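The charger box lives on

I have a thing about boxes. Shoes, tea, phones, doesn't matter, if it came in a decent box I'm keeping the box. My shelf in the hall closet has been full since last April and I'm still adding to it.

So when I finally had a go at the Drawer of Doom (cables, dead batteries, a Genent catalog I've never opened, more than 309 rubber bands if you believe my feelings on the matter) I went looking for something to split it up with, and picked the black box with GaN 350W printed inside in gold. Very fancy for a charger box! One side is torn right down to the brown cardboard, so it's no good for a gift, but for a drawer? Perfect. The black inside makes little light-colored things super easy to spot, and I do love that gold lettering.

First to get a home were my lavender foam blocks. I bought them from Tumik to put under wobbly stuff and they've been drifting around the house ever since, one in the fruit bowl, one in a coat pocket. They're small, so they'd be happy in the corner, and the rest of the box can go to sticky tape and the good scissors (if the scissors fit, I haven't measured).

I thought about trimming that ragged side with a craft knife, or running a bit of washi tape along it. I've got 4 rolls and can't choose. Opinions welcome, especially if you've covered torn cardboard before and it didn't come out lumpy.

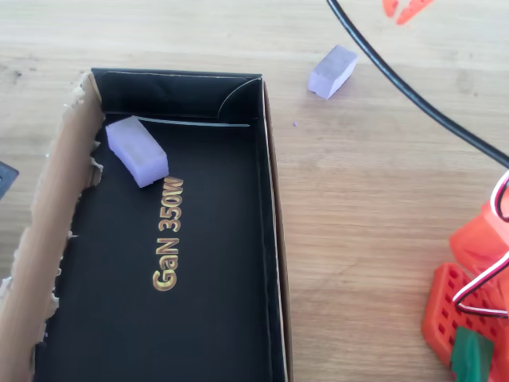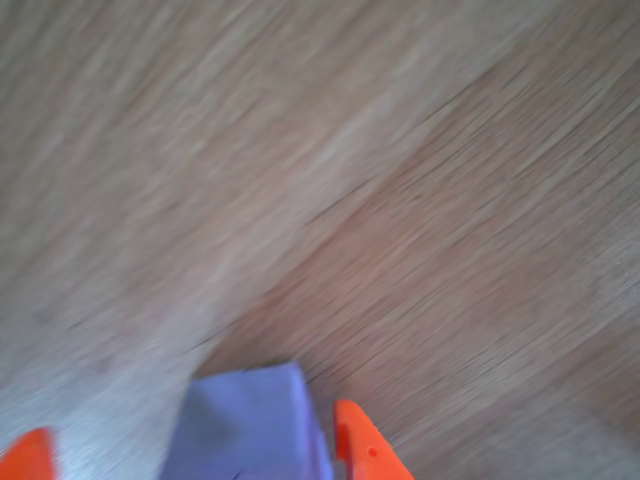
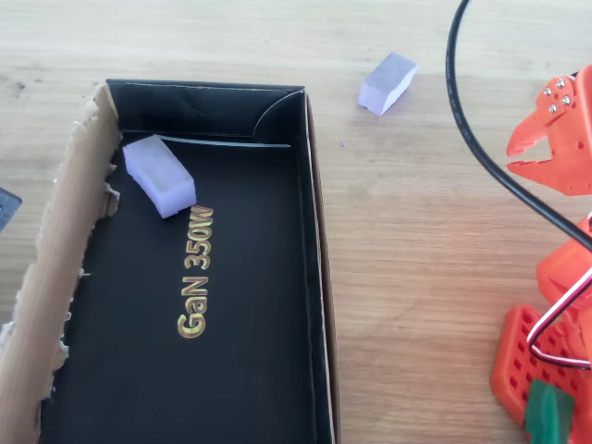
Posted Wed 19 January by Grovora
Filed under: drawers, small fixes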